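Community News | 3 comments

Neighbours have been dropping by the Coelho Street library all through April, many with a plate of something home-baked, to wish Nayeli Serrano well as she finishes up after more than 2,886 story times (she kept every sign-in sheet, bless her). Her favourite colour-in posters will stay up in the children's corner, and two of her former listeners will share the morning sessions from now on. Families are warmly invited to stay for a cuppa afterwards. 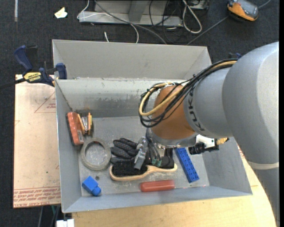 Sessions still start at 10 am, and littlies of all ages are welcome.

2 shares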